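News from the Cat Room: Feeding an Old Cat Who Has Stopped Wanting to Eat

Many readers wrote to me after the last newsletter and asked the same thing in different words: my cat is old, she eats a little, then she walks away, what can I do? I am not a veterinarian, and I must say this first. If a cat eats nothing at all for one full day, please call the clinic and do not wait for my advice or anybody's advice. A cat's liver does not like an empty stomach. But many old cats are not in this situation. They eat, only less, and with less joy, and the owner suffers more than the cat.

I have lived with old cats for most of my adult life. At this moment there are two in the house. Utirik is a gray male with one bad hip, and Givus is his sister, who is smaller and has more opinions. We moved to Molwood when they were already past the middle of their lives, and they got old in this house, on the same two windowsills.

Utirik was always a simple eater. You put the bowl down and the bowl was clean. Then, last January, he began to leave half. I did what everybody does. I bought other food. I bought the fish one, the rabbit one, the one in jelly and the one in gravy. For two days he ate each new one like a young cat, and on the third day he sat in front of it and looked at the wall. At one time I had eleven open cans in the refrigerator with small plastic lids on them, and my husband could not find the butter.

The veterinarian looked in his mouth before she looked at anything else. There were two bad teeth in the back, on the left side. I had never seen them, although I believed that I looked at this cat every day of his life. The teeth were taken out, and the appetite came back, but it did not come back completely. She told me that his sense of smell was probably weaker than before, and that for a cat the smell of the food matters more than the taste. This was new to me. I had spent all my effort on flavors.

So the first change was the temperature. I stopped giving food directly from the refrigerator. Now I take the portion out, add one spoon of hot water from the kettle, mix it, and wait until it is as warm as my hand. It smells quite strong, I will not lie to you. Utirik lifts his head in the other room when I am still mixing.

The second change was the place. His bowl stood for years between the washing machine and the back door. For a young cat it was no problem. For an old cat who hears less and is surprised more easily, it is not a restful place to put your face down and turn your back to the world. I moved the bowl to the corner near the bookshelf, where he can see both doors. Givus did not agree with the move and ate in the old place for two weeks, so I carried her portion there. Later she came to the corner by her own decision.

The third change was the bowl itself. We had deep bowls with a narrow opening, quite pretty, a gift. An old cat with a stiff neck must push his whole head inside, and his whiskers are pressed on both sides while he eats. Some people say this "whisker stress" is real and some say it is only fashion. I cannot decide this question. I can only tell you that Utirik began to pull pieces out on the floor and eat them from the tiles, and I took this as his opinion. Now he eats from something flat and wide, and it stands on an old dictionary so that he does not have to bend so low. The dictionary is wrapped in a plastic bag. Please do not choose a dictionary that you still like.

The fourth change is the one I find most difficult, and it is the hours. I used to feed twice, at seven in the morning and at six in the evening. An old cat often cannot manage so much at once. He eats a little, he is full or he is tired, and the rest gets dry. Now I give the same amount in four small meals. I work from home three days of the week, so it is possible for me. A reader who works in an office wrote that she uses a feeder with a timer and a cold pack under the tray, and that her cat learned the sound of the lid in one afternoon.

I also weigh both of them every week. You do not need a special scale. I use a parcel scale with a box on it, and the box has a towel inside, and the cat steps in alone because a cat cannot pass by a box. I write the number on the calendar in the kitchen. Utirik lost 90 grams in the month before his teeth were treated, and I did not know it, because 90 grams under so much fur is nothing to the eye. On the calendar it would be very clear. If you begin only one new habit after reading this newsletter, I would ask you to begin this one.

Some smaller things that readers have sent me and that I have tried. A few drops of water from canned tuna (tuna in water, with no salt, never in oil) works well with Givus and does nothing with Utirik. Sitting on the floor next to the cat while he eats works with both. Stroking during the meal works with Utirik, but Givus leaves immediately with an insulted back. Dry food softened with warm water was refused by everybody. And one reader recommends to brush the cat shortly before the meal, which I liked, because he is then already awake and in good mood.

I was asked also about appetite medicine. It exists, and for some cats it helps very much, but it is a conversation for you and your clinic. The same is true for vitamins and for the pastes which promise many things on the tube. When the kidneys are not good, even a harmless paste can be the wrong one, so take the tube with you and show it.

A last word about portions. The numbers on the package are made for an average cat, and after fifteen years there is no average cat any more. Our clinic counted for us again from the beginning, and the result for Givus was 20 grams less per day than I was giving her. She has still not forgiven the clinic.
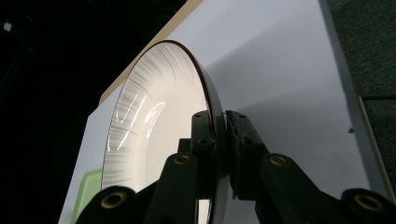
In the next issue I will write about litter boxes with a low entrance, and about the ramp to the windowsill, which we have built two times because the first one was too steep for Utirik's hip. If your old cat uses a ramp or steps, please write to me what you put on the surface. We have tried carpet and cork, and I am still not satisfied with either.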